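How to Clean a Plush Dumpling and Its Basket

My daughter has carried her dumplings everywhere since September, and the rim of the basket became gray. The tag was lost, so I asked my neighbor Tatiana Šimko, who repairs soft toys. This is her method, and I have used it on all our plush since then.

You need a bowl of lukewarm water, 4 drops of mild dish soap, two white cloths and a soft toothbrush.

Take the dumplings out and clean them one by one. First shake the basket upside down over the sink - crumbs like to hide in the folds of the lining.
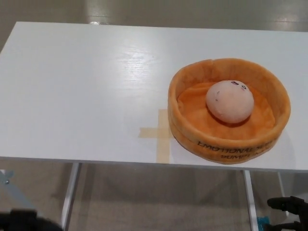
A pink dumpling in its orange steamer basket, on the white table.

Dip one cloth in the soapy water and squeeze it hard. Wipe the fuzzy fabric in one direction only. Go softly over the embroidered face and over the printed letters, and do not use the brush there.

Wipe again with the second cloth and clean water. Press everything in a dry towel for 30 seconds, then leave it in an airy place until the next day. A padded rim dries slowly, so turn the basket over in the evening.

When all is dry, brush the pile up with the toothbrush and push the rim back into a round shape with your hands.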